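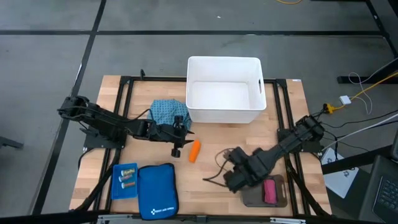 Putting the Votier bench through its paces

The Votier kit arrives in four cartons on a pallet, and the heaviest of them is the tabletop. Two people can carry it up a flight of stairs, though they won't enjoy the landing. Kinnear, the company that sells the kit, says a team should be able to go from sealed boxes to moving arms in one working day. At the Zotemham workshop, where I spent most of a week in November with the first unit to be rented out locally, it took a day and a half. The extra half day went to a missing bag of bolts.

What you get is a two-arm workstation. There is a wooden top, a black aluminum frame to mount things on, a pair of black arms with two-finger grippers, and the software to run them. The arms face each other from opposite sides of the table, so both can reach the middle. Kinnear offers it for sale or on a monthly plan. The monthly plan costs $2,118 and includes support by phone, replacement fingers and one site visit.

The people it is aimed at are small shops and college labs that want to try two-arm handling without hiring an integrator. The work is light: sorting, packing, putting things in trays, folding a cloth. Nobody at Kinnear suggested it would lift a gearbox.

Alistair Gillies, who runs the Zotemham workshop, has no great love for demonstration parts. Plastic cubes all the same size tell you very little, he says, and every arm on the market can pick them up. He prefers a table of mixed goods. During my visit that meant a blue patterned cloth, a toy carrot, a zippered first aid pouch, a pink sponge and a few small cylinders with printed labels, along with a white bin and a couple of shallow trays.

"If it can deal with the cloth and the pouch on the same afternoon, I'm interested," Gillies said. "Those are the two that make people give up."

The jobs are taught by hand. You hold an arm by the wrist, press a button, and move it through what you want done. The software, called Jemberg, records the motion and asks for more tries with the objects in different places. Kinnear recommends 10 passes for a simple pick. We found that was enough for the carrot and the sponge. The cylinders needed more, mainly because they roll if a finger touches one off center, and then the arm is reaching for a spot where there is nothing.

The cloth was the hard one. After 19 passes the left arm would take hold of it on most attempts, but it often lifted a corner and dragged the rest. Getting it over the wall of the bin meant teaching a higher lift, which slowed the whole job down. Gillies was happy with that trade. I was less sure, and anyone who handles textiles all day should ask for a trial before signing.

The pouch went better than expected. A flat, soft object is awkward for two fingers coming straight down, and the first attempts just pressed on it. Once we taught one arm to hold an edge while the other pinched the far side, it worked well enough to leave running through lunch.

Jemberg itself is easy to live with. It runs on an ordinary laptop, the menus are short, and the stop button on the screen is large and always in the same place. There is a physical stop as well, and you should use that one. My main complaint is that recorded jobs can't be edited in the middle. If the last two seconds of a motion are bad, you record the whole thing again. Kinnear says an editor is planned but would not give a month.

The cables need thought too. They run along the outside of the arms, and the kit comes with clips that are too few and a little too stiff. We bought a bag of hook-and-loop ties on the second morning. Plan where the power will come from before you bolt the frame together, and leave room to walk on both sides of the table - more room than the floor plan in the manual shows.

Noise is not a problem. You can hold a conversation next to the arms at normal volume. They are not fast, either. A person would clear the same table in a fraction of the time, and Kinnear's sales sheet is fair about this. The case for the kit is that it lets a small team find out what can be automated before spending real money.

The minimum rental is 2 months. Delivery is extra outside the Zotemham area, and the deposit is returned once the arms have been checked back in. Gillies has extended his rental through the spring and has asked Kinnear for softer fingers to try on the cloth.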